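Thursday, evening

Second proof of the Dobos sponge failed in the same way as the first. Layers baked at 300 grams of batter each came out thick at the rim and thin in the middle. Checked the oven shelf with a level: it drops 4 mm toward the door. Shimmed the left bracket with folded foil and will repeat before changing the recipe.

Caramel went better. Took it off at a medium amber, spread it on the top layer and scored it with an oiled knife. Cuts held. Mariann says her mother used butter on the knife, which I will try on the next one.

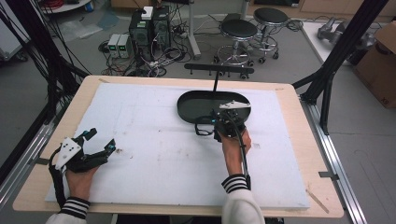
Why did the first caramel crack across the wedges? It was scored too late, after the surface had set.

Buttercream notes: 53 percent butter by weight is too stiff at kitchen temperature in June. Dropping it slightly and adding one more yolk. Chocolate goes in melted and cooled, never warm, or the whole bowl slackens and has to go back in the fridge.

Gyula returned the two springform rings. One is out of round and no use for tracing circles. Need parchment, eggs, superfine sugar. Trudy wants the finished cake by the weekend, six layers, no nuts on the side.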